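4.3 Loss of grip signal during cloth handling

The most serious fault in the trial concerned the opening signal of the hand-held gripper. In 19 recordings the logged jaw opening stayed fixed at its last value while the operator went on working. The video from the tool's camera was intact in every one of these files, so the fault passed our automatic checks, which looked only for missing video and gaps in the clock. It was found by a reader of the data on 26th June, when a policy trained on the first batch closed its jaws well above the cloth and then carried nothing to the far side of the table.

We first suspected the Dridier logging software, as it had been updated in March. Replaying the raw files through the older version gave the same flat signal, and the update was ruled out. We then took the affected tools apart at Wurgate and found wear at the point where the sensor cable enters the body. When the wrist was turned far enough, the cable pulled on its plug and the contact opened. The logger was written to repeat the last good value when a reading did not arrive. This had been meant to cover single dropped readings, and no limit had been placed on how long it could go on.

Two things about the work made the fault more likely. Folding calls for a large turn of the wrist at the end of each pass, more so than the cup and box tasks used in the earlier Skondstead trial. The operators also work standing, with the recording unit carried on the back, and a cable that is a little short for a tall operator is under tension before the task begins. Of the 19 recordings, 11 came from folding and the rest from tasks where an item was passed from one hand to the other.

There was a safety side to this as well. The policy was run on the arm at reduced speed with a person at the stop button, and no one was hurt. But the arm pressed its closed jaws into the tabletop on 2 occasions before it was stopped, as the learned opening did not match the height of the hand. The force limit had been set for rigid objects and was too high for this work. We lowered it before any further runs and now test each new policy on a foam block first.

The repair itself was simple. Each tool was given a longer cable with a clamp inside the body, so that a pull on the cable no longer reaches the plug. The logger now writes an empty value when a reading is missing - it does not fill the gap - and gives a tone once 10 readings in a row are lost. Operators are asked to stop when they hear the tone and start the task again. A tone was chosen over a light because operators watch the cloth and seldom look at the tool.

We removed all affected recordings from the Khan set and did not try to rebuild the missing openings from video. The edge of a soft item often hides the contact point from the camera, and an estimate made from such views could not be checked against anything. The layout of the work area was left as it was for the repeat sessions (Figure 4).

Figure 4. Recording session, seen from the camera on the hand-held gripper.

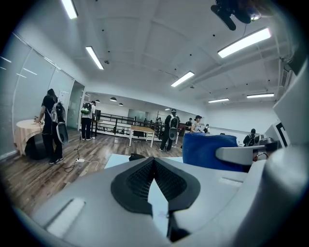
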